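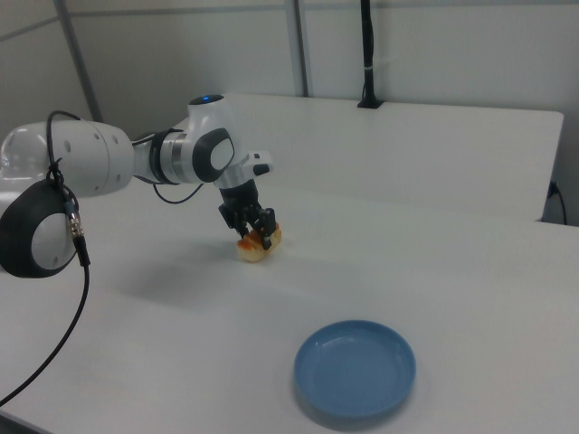

Vaisselle et aliments du jeu « petites pièces »

Ce dossier rassemble les prises de vue et les fiches de la série « petites pièces » : des aliments de petite taille, saisis un par un sur un plan blanc et servis dans une assiette. La fiche renseigne sur les objets, le rangement des fichiers et les précautions à prendre avant de réutiliser le contenu. Les réglages du matériel font l'objet d'un autre document, dans le dossier commun Clultholm.

Contenu

La série compte 2 369 épisodes. Un épisode correspond à une pièce et à une assiette. Il commence quand la pièce est posée sur le plan et se termine quand elle est dans l'assiette, ou quand l'essai est abandonné. Les essais abandonnés sont conservés et portent la mention « abandon » dans la colonne issue.

Les épisodes sont répartis en 42 séances. Une séance garde la même assiette et le même éclairage du début à la fin. Les pièces peuvent changer en cours de séance ; dans ce cas la fiche de séance l'indique.

Le plan de travail

Plan blanc, nettoyé avant chaque séance avec un chiffon humide puis essuyé. Pas de nappe ni de set. Les miettes qui tombent pendant un épisode restent en place jusqu'à la fin de celui-ci.

L'éclairage vient du plafonnier et d'une lampe Lumico. Pour les séances du soir, après 18 h, les volets sont fermés. Les ombres des assiettes sont donc plus marquées d'un côté, et il ne faut pas les corriger à l'import.

La vaisselle

L'assiette bleue est la plus utilisée. Ronde, peu profonde, bord relevé, bleu clair mat, intérieur lisse. Elle se place à droite du plan, vide au début de l'épisode. Code : A-BL.

L'assiette Aasen sert aux séances de comparaison. Elle est crème, un peu plus large, avec un bord presque plat. Les pièces rondes y roulent plus facilement. Code : A-CR.

Le bol Praletti n'apparaît que dans 2 séances, en fin de série. Il est profond et cache une partie de la pièce une fois celle-ci déposée. Pour toute mesure de position finale, écarter ces séances. Code : B-PR.

Une deuxième assiette bleue a remplacé la première en septembre, après un éclat sur le bord. Même modèle, même code. La différence ne se voit pas une fois l'assiette posée, et les deux ne sont pas distinguées dans les fiches.

Les pièces

Les pièces sont classées par forme et par couleur. Le nom du plat n'est pas utilisé comme étiquette. Une base claire avec une garniture orangée peut passer pour une petite pâtisserie ou pour un sushi selon l'angle, et les premiers relevés mélangeaient les deux. L'étiquette correspondante est « base claire, dessus orange-rouge ».

Les 3 familles de forme sont :

allongée : la pièce se prend par le milieu, en travers
ronde : la pièce se prend par les côtés
plate : la pièce se prend par la tranche, avec davantage d'abandons

Une pièce déformée après la prise garde son étiquette de départ. La déformation se note dans la colonne remarques, en quelques mots : « écrasée », « dessus décollé », « fendue ».

Organisation des fichiers

seances/ : un sous-dossier par séance, numéroté de 01 à 42
fiches/ : une fiche texte par séance (vaisselle, pièces, éclairage)
index.csv : une ligne par épisode
apercus/ : une vue fixe par séance, à usage de repérage

Colonnes de index.csv : seance, episode, vaisselle, forme, couleur_base, couleur_dessus, issue, remarques. Séparateur point-virgule, encodage UTF-8. Les cases vides signifient « non relevé » et ne doivent pas être lues comme un zéro.

Relecture

Les étiquettes de forme ont été relues deux fois. Les couleurs n'ont été relues qu'une fois, et la limite entre jaune pâle et crème dépend de la personne qui a rempli la fiche. Regrouper les deux valeurs si la nuance n'a pas d'importance pour l'usage prévu.

Il manque la fiche de la séance 17. Les lignes d'index existent, mais la vaisselle a été complétée d'après l'aperçu.

Limites

Un seul plan, une seule pièce à la fois, presque toujours la même assiette. La série ne contient ni sauce, ni liquide, ni pièces empilées. Le poids n'a pas été relevé.

Corrections

Signaler les erreurs d'étiquette en indiquant le numéro de séance et le numéro d'épisode. Les corrections sont reportées dans index.csv chaque jeudi, et l'ancienne valeur est recopiée dans la colonne remarques.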